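Fitting printed wall panels to a two-arm workcell

Kostell Shared Workshop, members' guidance. Revised 10/14/25.

These instructions apply to members who wish to change the background of the bench enclosure. Patterned panels are used so that the vision software is tested against a busy surface as well as a plain one.

Before starting

Switch off both arms at the wall and move them clear of the panel being fitted. Two people are required for the back panel. Inform Ama Adjei if the camera mounts have to be loosened.

Fitting the panels

Cut each panel 4 mm short of the opening on every side. Fit the back panel first, followed by the left and the right. Fix the top edge and work downwards with a soft cloth, smoothing out air as you go. Panels must not cover the rail slots, as the shelf rack and other accessories clip there.

Matt paper is preferred. Gloss prints reflect the camera lights and should be returned to the print store.

Checking the cell

Replace the mixed test items on the tabletop, including the open tote, the basket and the tray of artificial vegetables. Run each arm at 50 per cent speed over the full working area before normal use is resumed. Cables must hang clear of the track throughout.

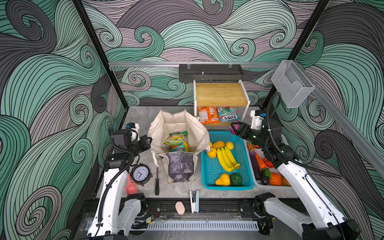
Calum Kinnear asks that members also repeat the camera calibration after any change of panel, having found that his grasp positions drifted by 9 mm when he left this out. The calibration sheet is kept in the Rennie cabinet and must be returned there after use.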